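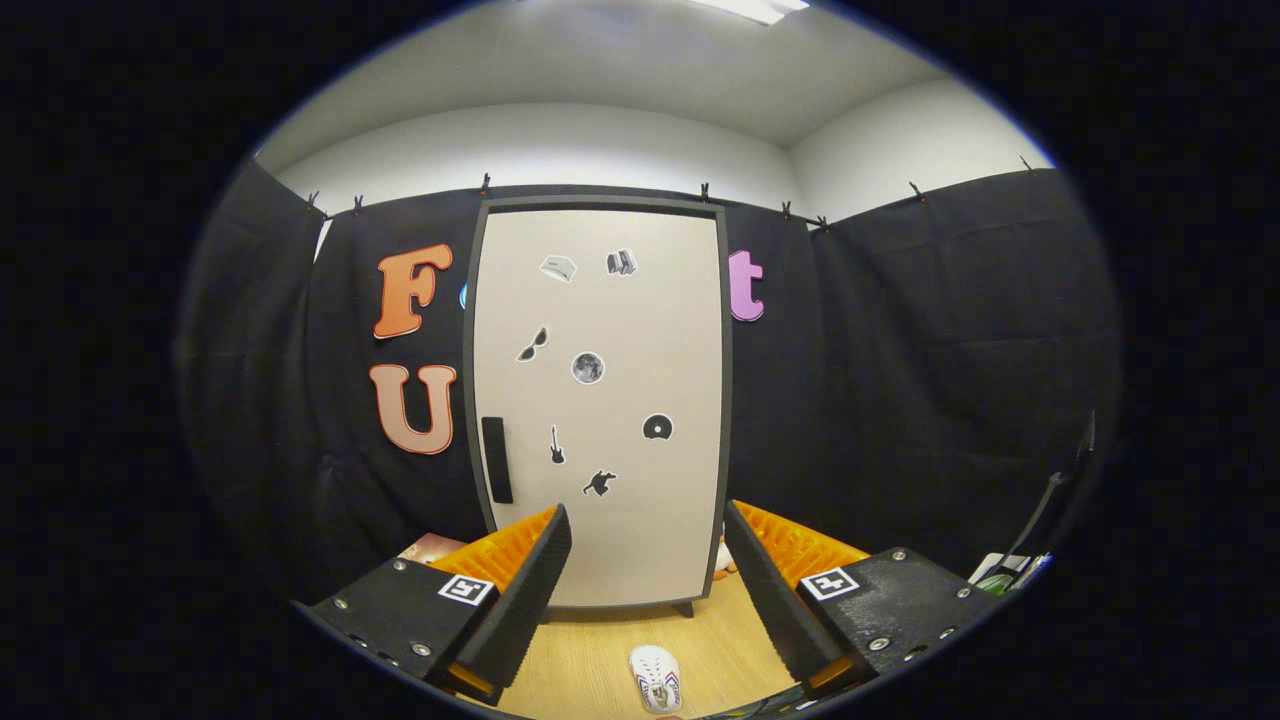 **Stolik opens practice room for people learning to fit and decorate interior doors**

Stolik, the home fittings workshop, will open a practice room in March where customers can try out freestanding door panels before ordering one for their own home.

The room is small and has been kept simple. Black curtain hangs on the walls, clipped along its top edge, and large coloured letters are fixed to the fabric. The panel on show is cream-white with a dark grey frame, and it has been decorated with black-and-white stickers, among them a moon, a pair of sunglasses and a small stack of books.

Visitors will be able to bring their own stickers, move them around a panel and take them off again before deciding on a layout. Staff will be on hand to talk about sizes, frame colours and how to stand a panel safely on carpet or hard floors.

Nuria Villanueva, who manages the workshop, said: "People ring us and ask whether a pale door will look too plain in a child's bedroom or a rented flat. It is hard to answer over the phone. We would like them to come in and put a few things on one and see what they think."

The workshop has taken 205 enquiries about plain panels since last spring. Many came from families who wanted to divide a shared bedroom, and from tenants who are not allowed to paint or drill.

Siobhán Gallagher, who runs the bookings desk, said visits would be kept to two households at a time. "It is a small room and we don't want anyone to feel rushed. If you want to spend your whole visit moving one sticker up and down, that is fine with us."

The first 100 bookings are free. After that there will be a small charge, taken off the price of any panel ordered.

Visits can be booked by phone or at the Stolik front desk. Children are welcome with an adult. There is a step at the street entrance, and staff can put out a ramp if asked when booking.

**Press contact:** Iker Gallardo, Stolik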